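## 4.2 Wrist-View Observations over Uniform Ground

A policy that relies on a wrist camera must sometimes act when the view holds very little to act on. Open ground is the simplest such case. The Bundura benchmark includes a set of simulated outdoor tasks for this purpose, and the present section reports how the view encoder behaves when grass covers the area between the gripper fingers. 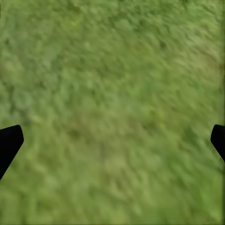
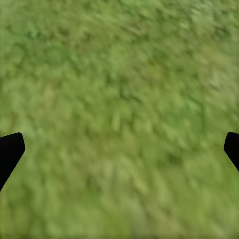 **Figure 4.** Two rendered wrist views over grass. In both, the fingers are apart and nothing is held between them.

**Gerrit Declercq**
*Lead Researcher, Simulation and Control, Preltuvance Laboratory*

The views in Figure 4 are hard to use for a plain reason. The two fingers have crisp outlines and the ground does not. In both views the turf is blurred, with streaks that run mostly from upper left to lower right, and its color changes only by soft patches of lighter and darker green. An encoder trained to attend to strong edges will therefore attend to the fingers, which tell it very little about where the arm stands over the ground.

We collected 292 simulated episodes in the outdoor set. Each episode begins with the gripper open above the grass and ends when the controller reports arrival at a goal position given in the world coordinates of the simulator. No object is placed on the ground in this set. The policy receives the wrist view and the joint readings, and it must predict the remaining distance to the goal along each axis. A separate set of episodes, described in Section 4.3, adds objects and grasping.

From these episodes we drew 1,176 pairs of views for the matching test. The two views in a pair come from the same episode but from different moments. The encoder is asked to estimate the shift of the camera between them, and its estimate is compared with the true shift recorded by the simulator. Pairs were drawn at random, without regard to how much the ground differed in tone from one view to the other.

Three encoders were compared. The first is the baseline used in the indoor tasks, with no changes. The second, which we call Patrício, applies a fixed mask over the fingers before the view is encoded. The third uses the same mask and adds a loss term that rewards agreement between broad regions of tone. All three were trained for the same number of steps and with the same joint readings.

The baseline performed poorly. Its estimates of camera shift stayed close to zero for most pairs, whatever the true shift had been. Attention maps showed that most of its weight fell along the inner edges of the fingers. The fingers keep a nearly constant place in the wrist view while the gripper stays open, so an encoder that tracks them will report that little has moved.

Masking the fingers reduced the median error by some 34 percent relative to the baseline. The added loss term gave a further gain, though a smaller one, and the gain was limited to pairs in which the ground had clear differences in tone. Where the turf was pale and even, the second and third encoders could not be told apart. We take this to mean that the remaining error comes mainly from the rendered texture itself, and that a change in the encoder alone will not remove it.

Two limits should be noted. First, the fixed mask assumes an open gripper. When the fingers close, they move out of the masked area, and the encoder again gives them too much weight. A mask computed from the joint readings would address this problem, but it was not tested here. Second, all results were obtained in simulation. The softness of the rendered grass depends on the texture resolution and on the filtering applied at close range, and real turf seen from the same height may offer more fine detail.

The smeared texture also affects direction. Errors were larger along the line of the streaks than across it, for all three encoders. A shift along the streaks changes the view less than an equal shift across them, and the joint readings corrected this only in part. Training with the ground texture rotated at random between episodes made the error more even, at the cost of a slightly higher mean. The rotated version is used for all outdoor results reported in Section 5.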